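Bresbridge Manipulation Group
Minutes of the teleoperation working meeting, 10/10/2023
Chair: Ingrid Nguyen-Tran
Minutes: Rochelle Trevaskis

1. Minutes of the September meeting
Accepted with one correction. Under item 3, "replay rate" should read "record rate".

2. Status of the bean transfer task
The Wurkar set calls for 100 accepted demonstrations, all by remote control on the two-arm cell. Ingrid reported that operators now use the same split of work: left arm at the bowl, right arm on the brown scoop. The left gripper goes to the rim first and stays there while the right arm tilts.

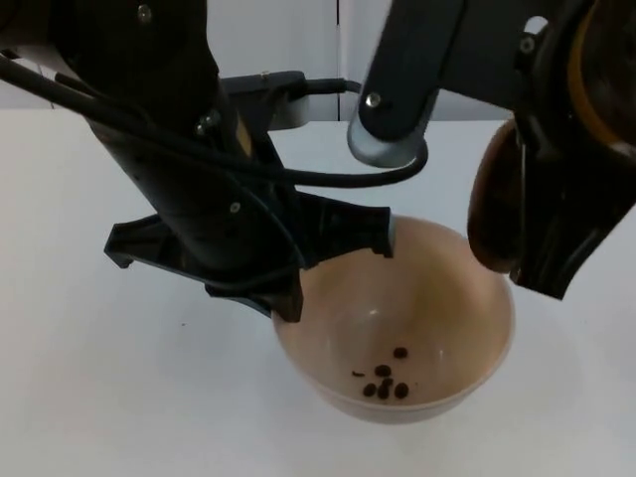

Rochelle asked whether the left arm has to be at the bowl before the right arm starts to move. Agreed that it does not. Both arms may move together, but the tilt must not start until the left gripper is at the rim. Episodes that break this order are to be tagged "early tilt" and kept out of the training split. They are not to be deleted.

Operators also differ in how long they hold still at the start of an episode. Long holds teach the policy to wait. The recorder will trim leading frames with no joint motion, leaving 4 frames before the first command.

3. Left arm approach
Two styles of approach are in the log. In the first, the operator comes down over the table and then slides sideways to the bowl. In the second, the arm comes down at the rim with the gripper open and one finger already on the inside. The second gives fewer corrections on the leader arm and will be the standard.

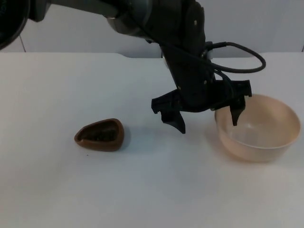 Fig. 2. Left gripper open at the bowl rim, brown object on the table at left. Fixed camera.

Hand guiding was raised again as an option for this part of the motion. Ingrid noted that a person's hands then show up in the fixed view and would have to be masked. No change for now. Witetti has offered a trial of its hand-guiding handle and Rochelle will reply to say we will look at it after the Wurkar set is finished.

4. Wrist views
The other gripper shows in the wrist view during the rim approach. This was discussed as a possible problem for training and left open. The looped cable on the left arm is also in view. Its shape changes with the wrist angle, so it should be tied back the same way at the start of each session. 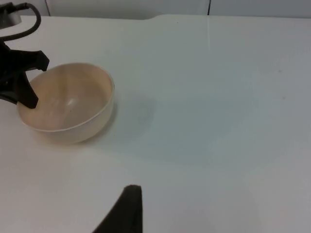
Fig. 3. Wrist camera, left gripper at the bowl.

Exposure is to be locked on all cameras before the first episode. Auto exposure stays off for the whole session, including breaks.

5. Start positions
Operators have been setting the bowl and the brown piece down by eye. Ingrid wants the gap between them varied on purpose and the heading of the narrow end written in the episode notes. Left, right, toward the operator and away are enough; no angles needed. 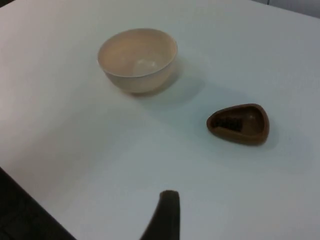 Fig. 4. Bowl and brown dish, narrow end facing left. Wrist camera.

The gap will be drawn from a list with a lower limit of 140 mm. Rochelle to generate the list and load it in the operator screen.

6. Storage
Episode files stay on the local drive until review, then move to the shared store. The review queue is capped at 1000 files. Naming as before.

7. Actions
Rochelle Trevaskis: start position list; reply to Witetti; "early tilt" tag in the review tool.
Ingrid Nguyen-Tran: trim setting in the recorder; one page on the rim approach for new operators.
Both: review open episodes before the next meeting.

Next meeting to be set by email.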